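2 Nov 2022

Evenings with the simulated arm

Since May I have rented a bench in the shared workshop Garkaden, and I wanted to write earlier about what I am doing there. The plan was to build a small helper for the desk, one that puts pens back in their cup. I have the motors, the frame from Goossens, and a box of cables which I do not like to open. But a real arm can break real things, so for now I make the work in simulation, on the old computer beside the window.

The first task is simple to say. There is a table, a black cup, and a marker which must go in the cup. I also put a bread roll behind the cup, so that the program must learn to leave it alone.

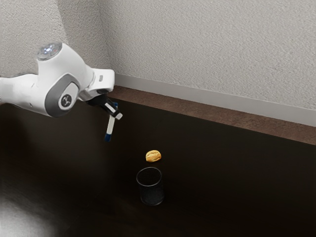

My biggest trouble was the height of the wrist. I had written the measures of the cup in one file and the measures of the table in another, and the two files did not agree. I searched for this mistake during 5 evenings. Wumpini Dramani, who has the bench next to mine, found it while she was waiting for her glue to dry. She asked me why my table had two different heights, and I had no good answer.

After this I cleaned all the files and gave them proper names. I called the whole project Tornis, which was my grandmother's word for a person who is always tidying. The program now runs for nearly 800 steps in one attempt, and I save every attempt, also the bad ones.

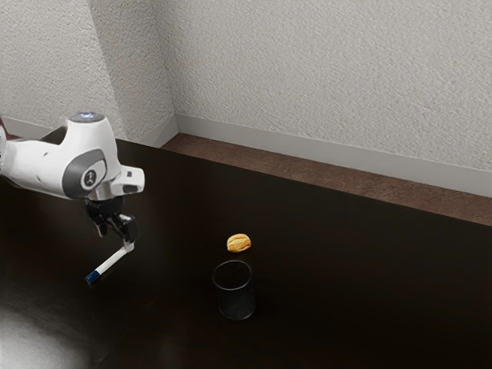 The slant of the marker is the next thing I must think about. If it is held too flat, the cap will meet the rim of the cup and not the opening. I want to turn the wrist first and lower it after, in two separate moves. Wumpini would do both together, because it is faster. I will try my way first, and then hers.

The real frame stays in its box under the bench until this part is reliable. I still need 6 screws of the correct length, and the shop has sent me the short ones again.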